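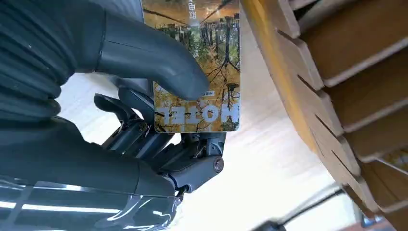
Halley hand kit: now open for trials

Prutomitz has put its Halley hand kit up for trial loan. The black hand has a thumb and hinged fingers, and the job it is sold for is handling flat, stiff items such as hotel cards. The kit weighs 6 pounds and comes with two spare fingertips. Loans run for up to 67 days – shipping is extra.

Nest Vaughan at Plisside ran one through March. "Setup took a morning," Vaughan says. "I would like a longer cable."

The loan fee is $290, taken off the price if you buy. Ask the Jenkins desk for a form.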